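Ticket 3203 — Portrait gallery audio guide, stops playing wrong commentary
Status: open, waiting on vendor
Opened by: Amancay Quezada (front of house)
Assigned: Peiyu Su
Last updated: Aug 23, 2025

Original report (Amancay)
Visitors in the Domínguez rooms keying in 30 get the commentary for the self-portrait in the next room. Three complaints before lunch. One man listened to the whole thing in front of the wrong picture and told me the painter's mother had a remarkable moustache. Handsets are the grey Vornum ones. Phones using the web version seem fine but I only tried mine.

Peiyu
Picked up. Tried handset from the front desk, stop 30, got the self-portrait. Tried a second handset from the charging rack, got the mother (correct). So not all of them. Can someone note which handsets the complaints came from? Number is on the back under the strap.

Amancay
Didn't write them down sorry. All went back in the rack. Will ask the next ones.

Peiyu
Pulled content version off the rack. Most on the new build, a handful still on the build from before the rehang. On the old build stop 30 is the self-portrait, because that's where it used to hang. So the handsets are doing what they were told, they just never got told about the move.

Next: why didn't they update. They're supposed to pull from Fitodska overnight when docked.

Peiyu
Log from handset 107:

dock ok
sync start
manifest ok
stop_28 ok
stop_29 ok
stop_30 checksum mismatch, retry
stop_30 checksum mismatch, retry
stop_30 checksum mismatch, abort
rollback to previous build
sync end

Same on every one of the old ones I looked at. Fails on stop 30, throws away the lot, goes back to the old build. Handsets that worked must have synced earlier than these did. Checking the upload times.

Eulalia Mansilla (curatorial)
Might be me. I re-recorded the commentary for the mother after the label text changed. The first version said the sitter was painted from life, and the letters say she was already too ill and he worked from a photograph and an old drawing. Didn't want that going out wrong. I replaced the file in the Fitodska folder directly as the upload form kept timing out. Was that bad?

Peiyu
That'd do it. Replacing the file directly skips the step where the manifest gets rewritten. Manifest still has the checksum for your first recording, handset gets your second, they don't match, it bins everything. Any handset that synced before your swap has the new build with the first recording. Any that missed that window is stuck on the old build.

So we've got two problems:
- some handsets playing the wrong picture
- the rest playing the right picture but with the painted from life version

Eulalia
Oh no. The second one bothers me more to be honest. Somebody from the family is coming in.

Kauko Valtonen (IT)
Can you not just regenerate the manifest? There's a button for it in the Fitodska admin, under Collections > Tours > Maintenance.

Peiyu
Button's greyed out for me. I've got editor, needs owner. Owner on the account is Ward Van Wijk who I think left us for the print museum?

Kauko
He did. I'll email him and I'll log one with the vendor as well, whichever comes back first. Meanwhile could you put Eulalia's first recording back so at least the sync finishes?

Peiyu
Done. Eulalia sent me the original from her laptop. Checksum matches. Docked 107 for ten minutes and forced a sync, went through clean, stop 30 plays the mother. Docking the other old ones now, 5 at a time, the rack gets shirty if you do more than that.

Workaround for front of house until fixed:
1. Only hand out handsets with the green dot sticker. Stickers are in the desk drawer.
2. If a visitor reports the wrong commentary, write down the handset number BEFORE it goes back in the rack.
3. Do not turn a handset off while its docked, it restarts the whole sync.
4. Phones are fine for picture order.

Amancay
Got it, have told the afternoon people. Should we put something on the wall about the painted from life bit? It's on the label the other way round, people are going to notice.

Eulalia
Yes please. Small card next to the label, wording: "The audio commentary for this portrait is being revised. The artist worked from a photograph and an earlier drawing." Same grey as the others. I'll print it, can't get up there to hang it before closing.
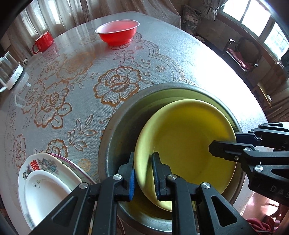
Kauko
Ward got back to me. He's happy to transfer ownership but he has to confirm from his old work email, which we shut in November. So that's a dead end unless I bring the mailbox back. Looking into it. Vendor has acknowledged, no time given.

Peiyu
Okay. While we wait, went through the rest of the tour for other files swapped by hand. Found one: stop 12, the Jerska double portrait. The file is newer than the manifest entry but checksum matches, so looks like someone opened and resaved it without changing anything. Leaving it alone. Nothing else.

Also tested the web version properly. It doesn't check the manifest at all, just plays whatever is in the folder. So phones were getting Eulalia's second recording, and now they're getting the first one again since I put it back. Correct picture, old wording. The card covers it.

Amancay
Card's up. Had one more complaint, handset had no sticker, was in someone's coat pocket from the school group. Number 14, played the self-portrait. It's in the rack now.

Peiyu
14 synced, green dot on. That should be all the stray ones but can't swear to it, the inventory sheet has two number 22s and no 23.

Kauko
Mailbox is back, forwarding to me. Waiting for Fitodska to resend the confirmation. Once its through I'll make Peiyu owner and keep myself as second so we don't end up here again.

To do before closing:
- ownership transfer (Kauko)
- upload second recording through the form, NOT the folder, then regenerate manifest (Peiyu)
- resync all handsets overnight, spot check stop 30 in the morning (Peiyu, Amancay)
- take card down after the check (Amancay)
- ask vendor why one bad file rolls back the whole tour — seems a bit much (Kauko)
- fix the inventory sheet (whoever has it)

Eulalia
Form is still timing out on me by the way. File is quite long, I go on a bit about the drawing. Can send it to Peiyu on a stick.

Peiyu
Stick's fine. Leave it at the desk.

We use cookies to keep you signed in to the helpdesk. Accept | Settings
Contact the helpdesk | © Gallery Services | Back to top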